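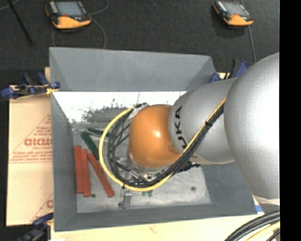 According to Lurdes Simões, the Traston pad has no place in a ranked match, and the stick drift she got after one season settles the matter. My unit has not drifted so far, but I have only had it since July.

The Traston is a wired controller for PC, sold mainly to people who play fighting games and arena shooters. I ran it at the default polling rate of 500 Hz for all matches. The cable is braided and detaches at the pad end. Weight without the cable is 303 grams, heavier than my old Grewal, and I felt the difference by the third set of a long bracket.

Face buttons are short and fairly stiff. The direction pad is the best part: diagonals register cleanly, and I dropped fewer quarter-circle inputs than on the Grewal. The triggers have a two-position stop. In the short position the left one rattles.

The software stores 13 profiles. Switching between them takes a two-button hold, and there is no light or sound to confirm it. I entered one match at the Buriscombe open with the wrong layout loaded and lost the first round. Dinesh Jaiswal lost a set there the same way.

Firmware updates require a Windows machine. Stick dead zones can be set separately, in steps of one percent, up to 18.

Recommended for fighting games. For shooters I would keep looking, as the stick tension cannot be changed.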